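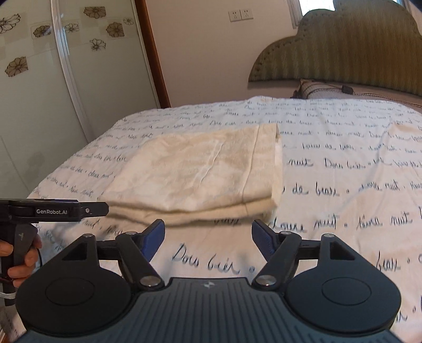
Akinola, 2/9/18

Laundry finally got folded, so I'm allowed to sit down and write. Well, the towels anyway. The sheets can wait until I've had some sleep, and after the night we had I'm going to need plenty of it.

So, the choir concert! I've been dreading it since January because of that awful alto line in the second half, the one that jumps up when every bone in your body wants to go down. Delphine Bellamy stood next to me and hummed my first note in my ear before each piece, bless her, and I still came in early on the slow one. Four bars early. Asger gave me a look over his glasses and then just brought everybody else in with me, and we all kept going like it was written that way. My sister was in the third row and says she didn't notice, but she also claps between movements.

The church was freezing. I had two pairs of tights on and my good boots, and my toes were still numb by the intermission. Hjalti's mother brought seed cake and I had three slices (dinner was a banana, so that's fair). Over 30 people stayed afterward for coffee, way more than last year, and an old man held my hand and told me he'd sung the same piece here when he was 17. I got a little teary — blame the cake.

Rehearsals start again in two weeks. Rosalba wants to try something in Latvian. I said yes before I'd even seen the music, so now I have to find my pencil and that blue folder, which I think is still in the car.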